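Workshop notebook, Saturday, January 6, 2024

Came in on a quiet morning with a thermos of coffee and the good intention of finally writing up the dye batches, which I have been putting off since August. The wool is the Staltbridge fleece, spun up before the holidays, and it is lovely stuff to handle, a bit greasy still even after two scours (I may have been stingy with the soap, and I'll own up to that). I started with the onion skins, same as always. The first skein went in at 40 degrees and I brought it up slowly over 45 minutes, stirring when I remembered to, and it gave me a deep warm gold that I could happily look at all day!

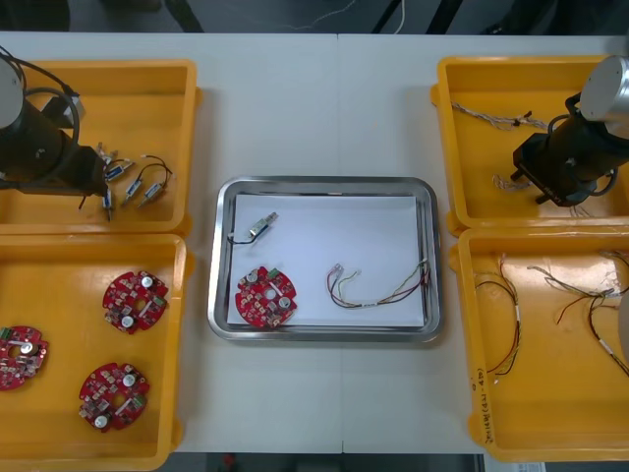 Goldenrod was the next pot, and I want to get this down properly while it is fresh in my mind. The flowers were the dried ones from the Pletik bag, so I expected something dull, but the alum skein came out a clear, cheerful yellow, quite close to those four yellow trays on the white table, maybe a shade softer. The skein with a touch of iron went to moss green, and I like it more every time I walk past the drying rack. If anybody wants to repeat it, please go easy on the iron. A pinch is plenty, and the wool gets harsh very quickly after that.

The madder is a sadder story. I let the pot get too hot while I was rinsing the goldenrod, and what should have been a nice brick red has gone brown. It isn't ugly, exactly, and it might do for the border on the Nina blanket, but I'd like to try again with our own tap water and then with rainwater to compare. Label for that skein is 701, in pencil, on the usual card.

Still to do: rinse the iron skein once more, weigh out alum for Monday, find the lid of the small pot.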